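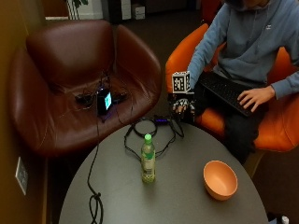

Pascual Saavedra wants to know why anyone needs a written rulebook to teach a robot hand to pick up a drink, because surely you just do the thing a bunch of times and let the software sort it out.

Fair question, Pascual, and I typed three different answers before deciding it needed a thread. So, house rules for recording demonstrations! These are the ones we ended up with at Barnov after a lot of arguing, and I still disagree with a couple of them.

First one, and the oldest: every take gets a start pose and an end pose. Hand open, palm down, hold it for 2 seconds, go. Same thing at the end. It feels silly the first day and by the second day you're doing it when you reach for the salt at dinner.

We wrote that one down after a batch came back from the folks at Toom with 174 takes they couldn't split. One take just sort of melted into the next. All good movements, lovely grasps, and they had to sit there and cut every one by eye. I heard about it for weeks.

Next is calibration. Glove comes off, glove gets recalibrated. Even if it was off for a minute. Even if you only scratched your nose. Gisela Ibarra wrote this rule and she'll walk over and stand next to you until you do it.

And the markers! If you track a hand with printed markers, keep them clean, flat and matte, and don't touch them with your fingers. No tape across the black squares, please. I've seen clear packing tape on them more than once and under bright lights it shines right back at the camera and the tracker loses its mind.

While I'm on the cameras: bring up all of them, check the clocks agree, THEN start. If you run a fixed view and a hand-held view together and one is a hair behind, the bottle moves in one and sits still in the other. You will not notice while you're recording. You'll notice in July.

Leandro Medina asked if there's a rule on what you put on the table. There is, and it's short. Use plain everyday stuff, write down what you used, and don't swap it in the middle of a session without starting a new session name. Different bottle, new name. Same bottle with less in it, also new name (this is one of the ones I argued against, and I lost).

The fill level thing does matter, I'll give them that. A bottle with an inch left in it tips in a completely different way from a full one. I just think it belongs in the notes and not in the name. Our session names are getting so long they wrap.
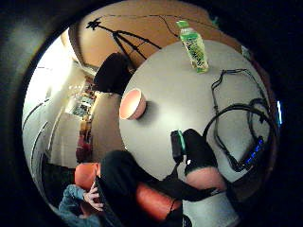
Table with bottle, bowl and plenty of black cable.

OK so cables get their own section in our rules and it's the longest one - almost a full page. I'll give you the bits that I'd keep if I had to start over.

Slack first, then motion. Before you record, reach as far as the task will ever ask you to reach and then a bit past that. If you feel a tug at the wrist, fix it now. People start moving around a short cable without knowing they do it, and then your robot learns to move around a cable it doesn't have.

Label both ends. Both! A label on one end of a black cable only tells you about that end.

Don't unplug anything while a take is running, don't step over a live line to get to your chair, and if a little box has a status light, whoever's at the keyboard checks it before calling start. We say it out loud, too. "Lights good." It's a tiny bit embarrassing when there are visitors.

Somebody in the replies is asking about people's faces, thank you, I nearly forgot. Our rule is hands and task, so we frame from the chin down when we can, and if a face gets in, the take goes in a separate folder until the person says what they want done with it. Everybody who wears the glove signs first. You can also change your mind later, and the sheet has to say how.

Benjamín Ojeda thinks the sheet should be one page with normal words on it, and I agree with him so hard. The one we got from Prolletti was seven pages and the part about asking for your recordings back was on page six.

Bad takes! Big one. Do not delete them. Dropped the bowl, knocked the bottle, grabbed air, sneezed, whatever - mark it as failed and move on. The temptation to tidy up is huge, and I say that as someone who tidied up an entire afternoon once and got a very quiet email about it.

We do let people redo a take as many times as they like. You just can't pretend the earlier ones didn't happen.

Breaks are a rule as well and not a suggestion. We stop between 2000 and 3000 takes per project and look at what we've got before anyone records more, and inside a session you stop when your hand is tired. Tired hands go sloppy in a way that's hard to see on a screen and very easy to see in the finger data. Mirta Mansilla wants a hard time limit on top of that. I'd vote for it.

What we don't have yet is anything decent on left hands and right hands. The rules say "record the hand you'd normally use," and then the glove you've got is for the other one, and now what? If your group has wording for this, I'd love to steal it.

Same question for how you write up the room. We put down table height, chair height and lights on or off. Dririrholm does a whole floor sketch with distances. Seems like a lot but I've never had to rebuild one of their setups, and I have had to rebuild ours, from memory, twice.

Pascual, I hope that's some kind of answer! The current version is dated 5/31/22 and I'm happy to send it to anybody who asks. Fair warning, the cable page has coffee on it and I scanned it that way.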